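Reviving a Gindier 300 with dead rows on the keypad

clisance_fan
Posted 9:12 pm

So I finally got my hands on a Gindier 300! It's the desktop calculator with the little thermal printer, and I've wanted one since I was in school. The printer works, the display is gorgeous, and the whole 7-8-9 row does nothing at all. The 4 key works if I lean on it. Before I open it up, has anybody here fixed one of these?

undusico78
Posted 9:40 pm

Oh, congrats, these are great machines! Dead rows are nearly always the ribbon between the keypad and the main board. Take out the 2 screws under the rear feet, lift the back first, and clean the contacts with isopropyl and a cotton swab. Mine came right back.
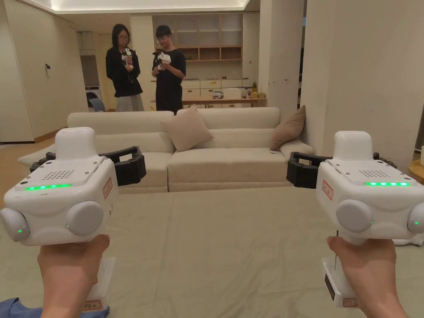
Go easy on the latch side of the connector though, the plastic gets brittle. And write down which way the ribbon faces before you pull it.

palmtop
Posted 10:05 pm

Gotta disagree with undusico78 on this one. If the 4 key responds to pressure, that sounds like worn carbon pads to me. I've done 12 of these and cleaning the ribbon fixed maybe a couple. Get the pad repair paint from Undusico, the one in the small jar, and do the whole keypad while you're in there.

undusico78
Posted 10:21 pm

A whole row going at once is not pads! Pads go one key at a time. Swab first, it's free.

palmtop
Posted 10:30 pm

The 4 isn't in that row, so he could have both problems. But sure, swab first.

clisance_fan
Posted 11:48 pm

OK, ribbon cleaned and the 7-8-9 row is back!! So happy. The 4 is still mushy, so palmtop gets half the credit and I'm ordering the paint - does it stick to the gray pads or only the black ones?

palmtop
Posted 11:55 pm

Both. Two thin coats, and let it sit overnight before you close it up.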